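Este site utiliza cookies para melhorar a sua experiência. Aceitar | Gerir preferências

3.2 Os organizadores de mesa

Entre os objetos que os participantes do estudo Stisia guardam com mais carinho estão os pequenos organizadores de gavetas — peças modestas, de plástico fumado, onde se acomoda quase tudo o que não tem lugar certo. Como já notava Mkhize, a transparência convida a espreitar antes de abrir, e foi esse gesto demorado que quisemos acompanhar, com paciência, ao longo de novembro.

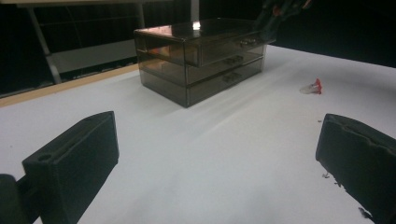 Figura 2. Organizador de três gavetas, com a superior ligeiramente aberta.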